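Nunda Community Workshop
Minutes of the general meeting, Monday evening, in the long room
Last updated: 16/05/2022

Welcome and apologies

The chair opened the meeting a little after seven and thanked everyone for coming out on such a miserable night. It was lovely to see so many faces, including several we hadn't seen since the summer break, and a particular thank you goes to whoever brought the lemon slice (the plate is still in the kitchen, on top of the microwave, if you are wondering where it got to). Three apologies were received and noted with good wishes, especially to the member who is laid up with a crook knee.

Minutes of the previous meeting

These were taken as read. One correction: the glue order was placed with Ibarra, and the earlier minutes had it down as Canard. With that changed, the minutes were accepted.

Matters arising

The side door has had its new lock fitted and it is a great improvement, although you do still need to lift the handle as you turn the key. Members with an old key are asked to drop it back in the tin by the sink.

The letter to the council about the gutter has gone off. We haven't had a reply, and it was agreed to give them until June before ringing.

There was a fairly long conversation about the heater, as there is every year. The feeling of the meeting was that it should go on half an hour before a session starts and be switched off at the wall by the last person out. One member felt strongly that it should be an hour. We settled on half an hour for now and will see how we go.

Money

The balance in the working account stands at $247 after the Ibarra bill, which is less than we would like but no cause for alarm. The raffle brought in $60 and everybody who sold tickets was warmly thanked. The Gistel invoice for the next lot of cartons is expected shortly and can be covered. It was suggested that we look again at the session fee, which hasn't gone up in five years, and this will be talked through properly next time when people have had a chance to think about it.

The yellow shelves and the sorting of parts

This took up the better part of the evening, and the discussion was a good one. Those who had been in for the tidy-up spoke about how much nicer it is to work with the small parts set out on the yellow shelves, where you can put your hand on a thing without tipping out a whole tin to get to it. The round silver-grey caps, the little metal studs and the square black blocks are all on the lower level now, and the meeting was happy for them to stay there. The black pieces shaped like shoe soles are to stay on the upper one.

A member asked whether the small things ought to go in trays. Opinion was divided. Those in favour pointed out that round caps have a way of wandering, and that the two studs would be very easily lost on the floor. Those against said that trays end up as a home for pencils, washers and half-eaten packets of mints, and that we have been down that road before. After a good deal of back and forth it was agreed to leave the caps and blocks as they are, straight on the shelf, and to try one shallow tray for the studs only.

It was also agreed that there is no need to fill up the bare stretch of the lower shelf simply for the sake of it. Somebody will need that space soon enough for the Gistel job.

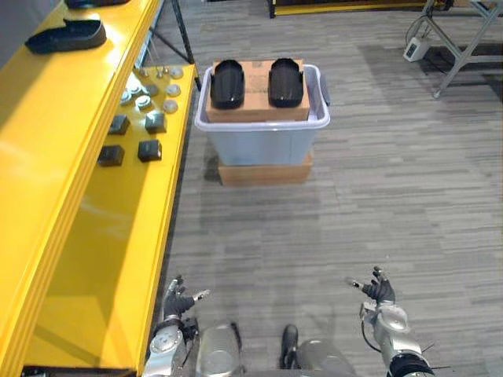

The blue bin and the cardboard

The light-blue bin in the middle of the floor was raised by two people separately. It was agreed to move it over to the wall before the next session, along with the carton inside it and the flat box it is sitting on. Nobody at the meeting could say for certain what was in the carton, so it will be opened and checked before it is put away. If it belongs to you, please speak up this week.

More generally, could members please flatten their cardboard and take it out to the recycling on the way home. The cage out the back holds a surprising amount when the boxes are folded properly, and very little when they aren't.

Floor and benches

A short reminder about cables, which should be looped up out of the way at the end of the night. The mop is due for replacement and a new one was approved, along with a decent bucket.

The Gistel job

We have been asked to pack 36 sets, and the parts are to be counted and checked before packing begins. Two members offered to do the count together on a weekday morning, which was very generous of them. Canard has kindly offered to lend us a trolley for the delivery. We will need help with the loading, so please put your name on the sheet by the door if your back is up to it.

Other business

The biscuit roster has gaps in it. A request was made for decaf tea, and this was approved without dissent.

Next meeting

To be held in June, same room and same time, with the session fee first on the list. The meeting closed at ten to nine and most people stayed on for a cuppa.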